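Workshop tips: teaching the arm to handle cloth

Quick ones this time, written between sessions. All of it is for guiding the arm by hand or driving it from the remote, cloth jobs only.

Start with one cloth. Plain colour, no print. Get the pick right before you try anything clever like folding.

Come in from above, fingers pointing down, and slow right up for the last bit. Rushing the approach is the commonest fault in our demos — the arm copies it faithfully and then misses.

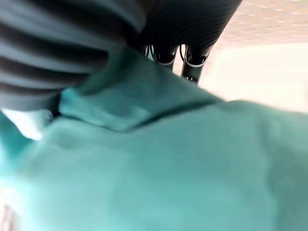
Ffion Ellis
Workshop lead, Cleten

Go for a raised fold. Flat fabric is a pig to pinch, a ridge gives the fingers something to close on. No ridge? Push one up with your hand before you start recording, not during.

Check the wrist view before every run. With a big teal cloth up close you see mostly teal, so learn to steer by the finger tips. Ours have a pale rim and it does help.

Stripes are handy too. They bend with the fabric so you can see which way it's curving.

Hands out of the way once you're on the remote. Sleeves aswell.

Fluffed a grab? Stop, bin it, start again. Don't fish about. Quentin Vidal kept his fumbles in back in January and we spent 2 days weeding them out.

Move the cloth between runs. Turn it, scrunch it, drop it somewhere else. 21 good runs all from the same spot taught our arm one spot.

Swap drivers after four runs or so, people get sloppy and dont notice. Albane is smoother on the remote, I'm better guiding by hand — use whoever suits the job.

Wipe the finger pads. Fluff builds up and the grip goes.

Name your files as you go. More on towels when I get a minute.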